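The bus left Stokau at six with the heaters on and two seats empty. Our hooker had done his shoulder at training and the spare prop was on night shift, so we took 20 jumpers and 18 bodies to fill them.

It was 166 kilometres to Tendton. The coach spent most of them up the front with his notebook, crossing out lineout calls. He had me down at number eight, where I had played twice before, both times badly.

I ate a banana and looked at the paddocks. My father had played at Tendton in his last season and had broken his nose on the far touchline. He still spoke well of the ground.

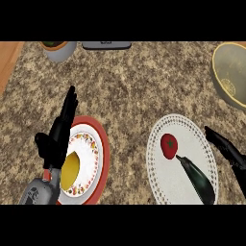
We were down 11–3 at half-time. The wind had been at our backs and we had wasted it. The coach handed out oranges and told us to keep the ball in the forwards, then went and stood by himself near the posts.

With ten minutes to go our winger scored in the corner. The kick missed. That made it 11–8, and the Tendton crowd, which was 100 people and their dogs, got loud.

The last scrum was on their five-metre line. I had the ball at my feet and could feel the whole thing moving forward. I should have left it there. I picked it up, went right, and their flanker hit me so hard I lost a boot. The ball went with it.

The referee blew full time while I was looking for the boot.

In the sheds the coach said we had Ullitz at home next Saturday and training was at 6:30. He didn't mention the scrum. On the bus I rang Dad, who asked which way I'd gone.

"Right," I said.

"Toward the clubhouse?"

"Yeah."

"It slopes that way," he said.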